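Ketetti price notes, README

I started Ketetti because I kept losing track of what I'd paid in fees every time I moved coins between wallets. It's a folder of plain CSV files, one per exchange, and a small script that joins them up. Araba Gyamfi wrote the script (thank you, Araba!) and I do the typing.

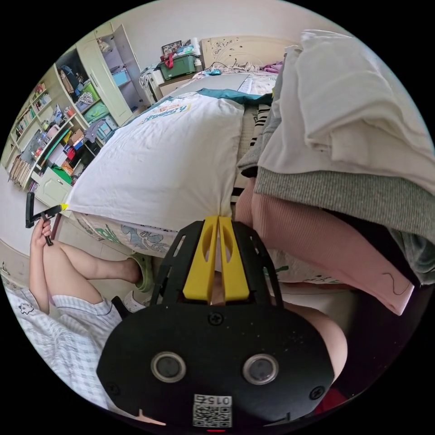 There are 14 files at the moment. Each row has a date, the coin, the amount, the fee and a notes column, which is mostly me grumbling. Fees are always in pounds, even where the exchange charged in something else. If you see a blank fee, I didn't write it down, so please don't treat it as zero – I did that myself in May and my totals were nonsense for days.

Bomitia is the odd one out. It changed its export layout, so the first 27 rows have the coin and amount columns swapped. The script sorts that out, but a spreadsheet won't.

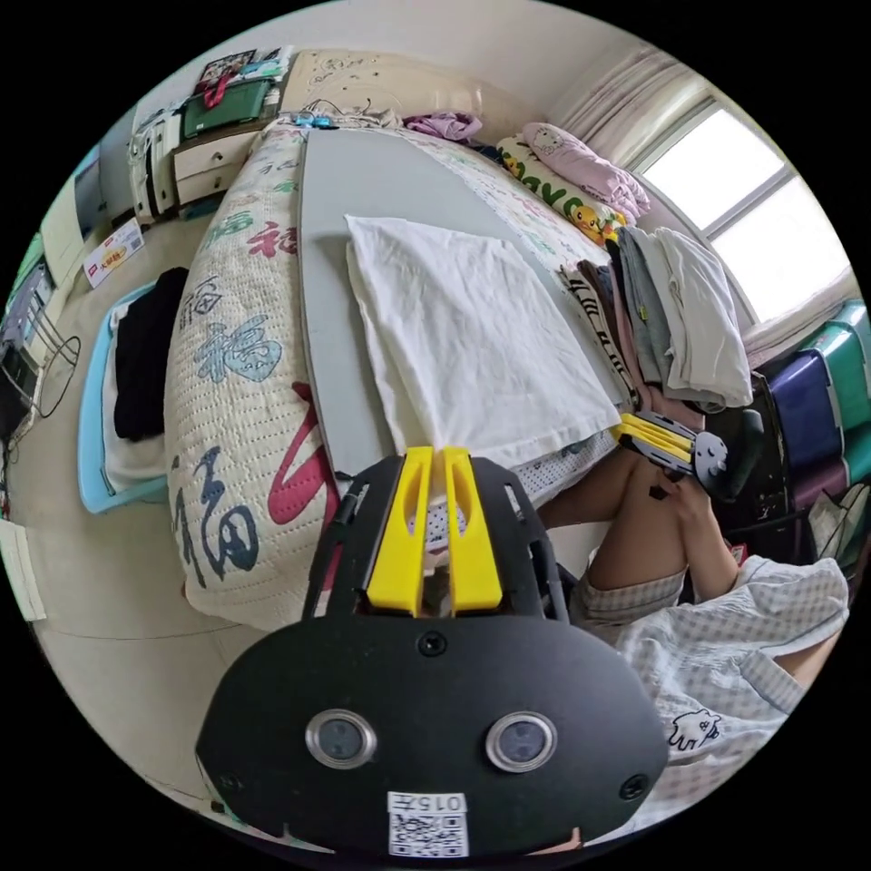
To run it, put everything in one folder and start join.py from there. You'll get a file called all_fees.csv, and it overwrites the old one without asking (sorry, still on my list).

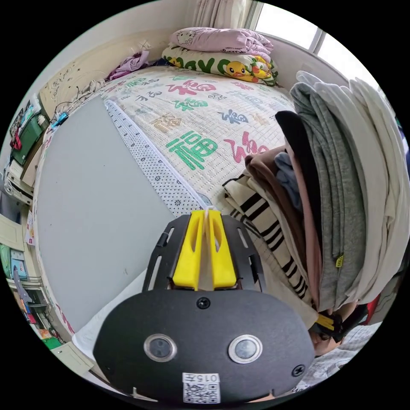

Photo: Tetteh Adjei

Last updated Jan 2, 2019. The Codano file is still missing 9 transfers I need to dig out of old emails. Use any of this however you like, and if you spot a wrong fee, open an issue and tell me which row!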